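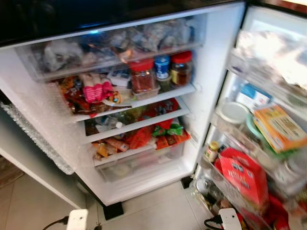
A post has been going around our town groups since September saying the Plaseck water plant found something in the supply and is keeping quiet about it. It isn't true. I spent a few evenings tracing where it came from, so I'm putting it all in one thread.

1/ The post says a worker at the plant told "a friend of my sister" to stop drinking tap water for 9 days. It gives no name, no date and no street. It ends with "share before they delete this."

2/ The oldest copy I could find was in a buy-and-sell group in Cevau, two counties over. Same wording, same typos. The only difference is the name of the town. In that one it's the Cevau plant.

3/ There's an even shorter version from a page called Familau Moms Daily. That page used to post casserole recipes. It changed its name twice this year and now it posts one scare after another, each with a link to a store selling water filters.

4/ The filter is $47. The store lists no phone number and no street address. I wrote to the email on the contact page and it bounced.

5/ I called the Plaseck water office. The woman who picked up had already heard about it from a lot of callers. She said there is no notice in effect and there hasn't been one this year. If there is one, it goes on the town website and a paper copy goes on your door.

6/ The test results are public. You can ask for them at the front desk or download them. I read the last 6 reports. They're dull. Everything is inside the limits.

7/ By the time I reported the post, it had 400 shares in our group alone. The admins took it down on 27 October 2018. Two more copies were up by that night – one of them with Kauppinen Road added, to make it sound local.

8/ A few people told me it's better to be safe and share it anyway. I don't agree. My neighbor is on a fixed income and she bought bottled water for weeks because of this.

9/ If you shared it, please go back and delete it, or edit it to say it's false. Leaving a comment underneath doesn't help much, because the comment doesn't travel with the post when other people share it.

10/ To report a copy, tap the three dots at the top right of the post and pick "false news." Report the page too, if it's the Familau one.

11/ Water office hours are 8 to 4:30. They're short on staff, so try the website first.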